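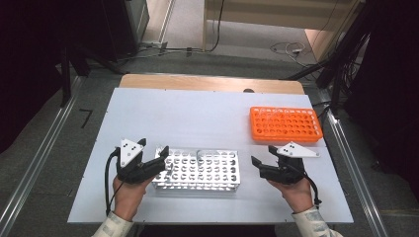 By Salamatu Omoregie

Have you ever wondered how a computer learns to pick things up? I write software for grippers, and my favourite part is the dots! See the black dots on the white triangles? A program called Undano hunts for them in every picture. Once it finds all the ones on a triangle, it can work out where that gripper is and which way it's tilted - a bit like finding your way by the stars.

Then we save the whole move, and the program practises copying it. Glass is tricky. Squeeze too hard and crack! Our program has studied 511 moves so far, and it still gets muddled on Tuesday mornings (so do I).
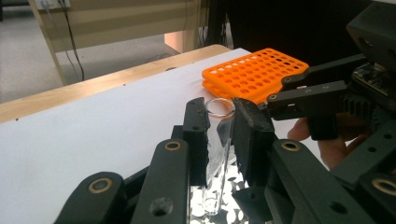 Got it! A glass test tube between two black finger pads.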